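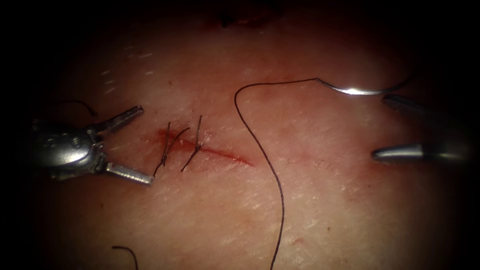 **Interrupted suture** — a way of closing a wound with separate stitches, each one tied and cut before the next goes in. I learnt it from Bernd Kettler at Cliddale, and it's still my favourite (I'm slow, but I love a tidy knot!).

Each stitch stands alone, so if one lets go the others keep holding. The running suture is quicker and uses less thread, but it leans on a knot at either end. Cut tails are left on purpose — you'll want something to grab at removal time. Dark thread is easier to find too, whatever colour the skin.

See also: *running suture*, *mattress suture*, *surgeon's knot*.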